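Can Machines Do the Chores Yet? Frequently Asked Questions

Household and shop-floor tasks, as tested by Kundel in simulation and on hardware.
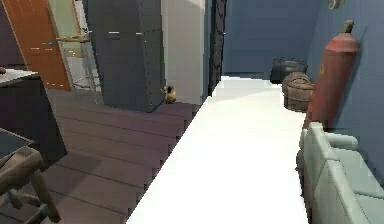

A reader writes that every company in this field shows a shirt being folded and none of them will say how long it took or how many shirts ended up on the floor. The reader would like a plain yes or no before spending money. The answers on this page are as plain as the test results allow. For the chores most people ask about, the short answer is no, with exceptions noted under each heading.

Which chores can a machine do without help today?

Floor vacuuming on a single level, lawn mowing inside a marked boundary, and moving closed totes between fixed stations. These tasks share a flat surface, a known map and a low cost of failure. Dishwashers and washing machines also belong on the list, although loading and unloading them does not.

Why do you test in simulated rooms?

Cost and repeatability. A simulated room can be reset in seconds, and a dropped glass costs nothing. Our simulated trials run in Lultis, which renders the room and computes contact between objects. Each chore is attempted 200 times before it is tried on hardware. A chore that fails regularly in Lultis is not scheduled for a physical trial.

Why are the rooms so odd?

The layouts combine household and workshop items on purpose. A gas cylinder next to a sofa is not good housekeeping, but a planner that has only seen tidy living rooms will perform poorly in a garage apartment or a small repair shop. The room at the top of this page also has a cat on the floor beside a tall gray cabinet. Animals are treated as obstacles that must never be touched, and any contact ends the trial as a failure.

Does a good simulated result carry over to a real room?

Partly. Navigation carries over well. Grasping rigid objects carries over if friction and weight were set correctly. Cloth, cables, bags and anything filled with liquid carry over badly. We do not publish a simulated score for laundry.

Can a machine tidy a living room?

It can pick up rigid objects from open floor and put them in one bin. It cannot reliably decide what belongs where. Owners who expect sorting should plan to label shelves and accept errors. Objects partly hidden behind a sofa are often missed, and we count those as misses even when the rest of the floor is clear.

Can it take out the trash?

Not as a complete chore. Lifting a tied bag from an open bin works when the bag is light. Tying the bag is unreliable, and fitting a new liner fails in most attempts. Doors are a separate problem. A partly open door can usually be pushed, but a door with a small round knob requires a grip and a twist at the same time, and many two-finger hands slip.

Can it handle barrels and gas cylinders?

No machine we have tested is approved for compressed gas cylinders. A cylinder should be secured upright by a person before any mobile machine is allowed to operate nearby. Barrels can be moved if they are empty and the machine has a cart attachment. Rolling a barrel on its edge, as a shop worker would, has not been demonstrated to our satisfaction.

Does the type of floor matter?

Yes. Changes between dark and light flooring can be read as a step or a drop by some depth sensors. Machines using the Grasso base stop at such borders until the sensor threshold is adjusted. This takes 2 minutes in the settings menu and should be repeated if the lighting changes substantially. Chair legs set at an angle also cause trouble, as the clearance at the floor is smaller than the clearance at seat height.

How fast are they?

Slow. On the Prirar arm, clearing a small table takes several times as long as it takes a person. Speed limits near people account for part of this. The remainder is planning time and repeated grasps.

How many people are needed to supervise?

Our hardware trials use 2 operators, one at the stop button and one recording results. A home user would not have this arrangement, so hardware scores should be read as an upper limit.

How much testing is behind these answers?

The current edition draws on 800 hardware attempts. Simulated attempts are counted separately and are never added to that figure.

When will the answers change?

The page is revised when a chore moves from one category to another. The last such change was in March, when closed-tote transport was moved from "supervised" to "unattended." Laundry folding remains under "not ready."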